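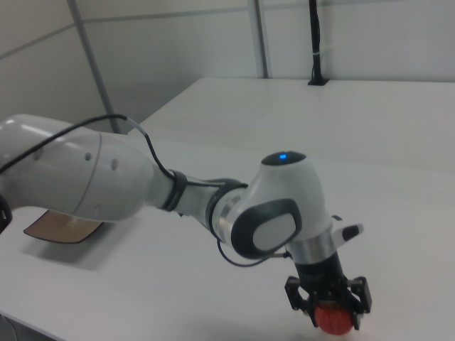
Reading time: 3 min

Robot Manipulation, Handout 4
Learning to place from demonstration: the Vundus study
Yogesh Thakur
Jun 20, 2018

Read this before the lab session. The method in section 2 is needed for the coursework.

1. The problem

A two-finger gripper touches a round object over two small patches. If the fingers close off centre, the object can roll before the grip settles, and its position relative to the wrist is then no longer the one that was planned. The error is carried through to the placing step. The small red object held between the fingers just above the table shows the geometry: the final height is small compared with the object, so an error of a few millimetres in the held position decides whether it is set down or dropped.

Let g be the pose of the gripper in the base frame, and o the pose of the object in the gripper frame. The pose of the object in the base frame is the product g o. The arm reports g. The Vundus study treats o as unknown after every grasp and estimates it.

2. Method

The training set has 2376 demonstrations, all recorded by hand guiding at Haltden. Each demonstration is split into four phases: approach, close, carry, release. The split is made from the finger width and the vertical speed of the wrist, using fixed thresholds. No labels are added by hand.

A separate policy is fitted to each phase. Inputs are the joint angles, the finger width and an image from a fixed camera. The output is a change in wrist pose, applied at the next control step. For the carry and release phases the estimate of o is added to the input. It is computed from a single image taken after the fingers have stopped moving, and is held constant until release.

Training minimises the squared error in position plus a weighted error in rotation. The weight was chosen on a held-out set of 52 demonstrations and was not changed afterwards.

3. Result

Three variants were compared: the full method, the method without the estimate of o, and a single policy across all phases. The full method had the smallest placing error. Removing the estimate made little difference for blocks and a large difference for round objects, as section 1 would suggest. The single policy tended to open the fingers early, while the wrist was still descending.

Note that o is assumed constant during the carry. Slip under acceleration breaks this assumption, and the study does not measure it. Hồ's notes on contact models, set for July, cover the case where o varies with time.

4. For the lab

Write down g and o for your own set-up and state the frame of each. Derive the placing error to first order for a small rotation of the object about the line joining the fingertips. Code for the phase split is in the Tudus folder; leave the thresholds at their default values for the first run.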